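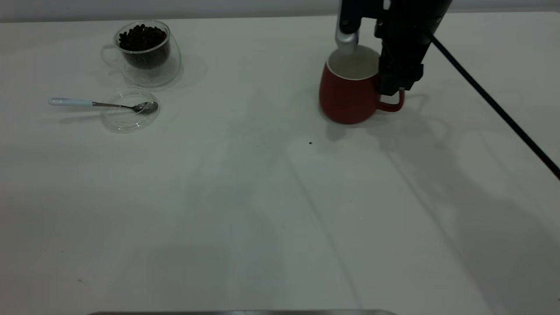 Toon Koster

Equipment > Tabletop handling > Raltard bench arm

Reading time: 4 minutes

We had our open morning at the Irkodwood workshop last month, and I promised quite a few people that I would put the details of the Raltard bench arm on one page so they would not have to rely on what they scribbled on the back of the parking slip. So, with apologies for the wait, I have tried to answer the things you asked me while we were all standing round the table with our drinks.

The Raltard is a small arm with a gripper, meant for ordinary objects on an ordinary table. We set it to work on coffee things because everybody knows how a mug ought to be picked up, and everybody has an opinion when it is done badly! The red mug was the favourite. The gripper takes it by the rim, with one metal finger down inside the mouth and the black housing against the outside wall, and a fair number of visitors told me they had expected it to go for the handle. You can teach it to do that too if you prefer, but the rim is where I like to start a newcomer, and it suits bowls, beakers and plant pots just as well.

Glass was the other great talking point. A clear cup and a clear saucer on a white table are hard enough for me to find without my spectacles, and several of you asked very sensibly how an arm is supposed to manage. My answer on the day was that it depends a good deal on your lighting, and I will stand by that. A cup with coffee beans in it gives you something dark to aim at, whereas the saucer is mostly a few bright lines round the rim. If you plan to handle a lot of glassware, do talk to us first and bring a piece or two of your own along – we would much sooner try your own glasses than guess. The same goes for teaspoons, which lie very flat and need a patient approach.

What you get

The arm comes with the gripper fitted, the cable, the control box and a printed handbook (I wrote most of it, so please be kind). The Mokoena table clamp is included as well. Lifting capacity at the gripper is 2 kilos, which is plenty for a full mug and not enough for a full kettle, as one gentleman was keen to establish. The gripper opens to 187 millimetres at its widest. You will want a clear patch of table to work on, and I would be generous with it, particularly on the side where the cable runs. Ours leaves the gripper and comes down across the tabletop, and it is well worth sweeping an eye along it before you set anything moving.

The software is called Nullix and it runs on any fairly recent laptop. You guide the arm through a task by hand, save it, and play it back as often as you like. There is room for nearly 300 saved tasks, and I have yet to meet the person who has filled it up, although Ji-hoon Jeon in our workshop is doing his best. Ji-hoon gave most of the demonstrations that morning and can explain Nullix far better than I can, so if you ring with a software question I shall almost certainly hand you over to him.

Setting it up

Allow two hours the first time, with a pot of tea. Clamp the arm down, connect the control box, start Nullix and follow the levelling steps in chapter one. Please do the levelling properly even if the table looks perfectly flat to you. After that I would suggest a plain, sturdy mug as your first object. Keep your grandmother's china in the cupboard until you have got the feel of the grip setting, and go up in small steps. Most people set it far too strong to begin with.

A plain pale tabletop is pleasant to work on, by the way, though you do see every crumb on it.

Coming to see one

We are happy to show the arm by appointment, and there is no need to be thinking of buying. Schools and small workshops are especially welcome. Ring the office at Irkodwood or drop us a line, tell us roughly what you would like it to pick up, and we will have the table cleared and ready for you. There is a bit of a step at the side door, but the front entrance is level.

Page last updated 2021-06-11

Comments

potshed_linda
Lovely morning, thank you both. Is the clamp all right on a thick bench? Mine is an old joiner's one and very chunky.

Toon Koster
Hello Linda! Measure it and let me know. We have a longer screw for the Mokoena clamp that I can pop in with the order.

G. Farrow
I was the one asking about the kettle. Would it manage half full?

M. Adeyi
Can the handbook be had on its own? I would like to read up before I bring my students over in the autumn.

Toon Koster
Yes of course, send me your address and I will put one in the post.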